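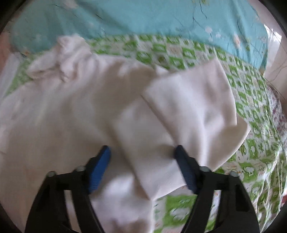 The Case Against the Perfect Fold

My mother-in-law folds the way other people file taxes. She does it once, correctly, and keeps the evidence. When she visited in October she opened my linen closet, looked in for a while, and asked whether we had been burgled.

I have been thinking about this ever since, mostly while standing over the bed with the laundry. The bed is where our folding happens. It's the only flat surface in the house large enough for a sheet, and it has the added benefit that you can't go to sleep until the job is done. In theory. In practice you can slide the whole heap onto the floor at 11 p.m. and slide it back in the morning, and a household can run this way for weeks.

The folding business, and it is a business, would like a word about that. Last spring I paid 2,308 of something called Brarus points, which I had been saving toward a toaster, for a plastic folding board. You lay the shirt on it, flip one flap, flip the other, flip the bottom, and you have a rectangle fit for a store shelf. I made 2 rectangles and felt wonderful. Then I came to a fitted sheet. The booklet, which had a page on dress shirts and another on dish towels, had no page on the fitted sheet. I respect a booklet that knows its limits.

My friend Efua Sowah is on the other side of this argument. She irons pillowcases. She told me once that a stack of folded white things is the cheapest luxury a person can own, and I have to admit the stack in her hallway made me want to check in and ask for a late breakfast. White is the cruelest color for this, by the way. A crumpled plaid shirt is just a plaid shirt having a day. A crumpled white one looks like it's waiting for the police.

But look at where the effort goes. A towel gets folded so that it can be unfolded, used to dry a dog, and thrown in a hamper. Underwear is folded, by people I otherwise trust, into little upright packets so that it may be seen from above. Seen by whom? The drawer is shut. I share a bedroom with one other adult, and he has never once remarked on the view.

My own position, arrived at over many loads, is that things should be folded according to who is going to look at them. Guest towels, yes. The tablecloth, yes, because the creases will come to dinner. Shirts you wear to work get hangers, which are a way of folding nothing and taking the credit. Everything else may be laid flat, doubled over until it fits, and left alone. Pajamas can go in the drawer by the armful. Socks should be introduced to each other and after that it's up to them.

I'd make one exception, for the first thing out of the pile. I always do that one properly — edges lined up, corners square, smoothed down with the side of the hand — and I set it on top of the mess, where it looks like a small hotel that opened in the wrong neighborhood. It gives me the feeling that the evening could go either way. By the fourth item I'm rolling.

The folding board is under the bed now. I used it last week as a tray, for soup. It held the bowl nicely and one of the flaps made a decent place for the crackers. My mother-in-law is coming back for the holidays, and I've already decided which shelf of the closet she'll be shown.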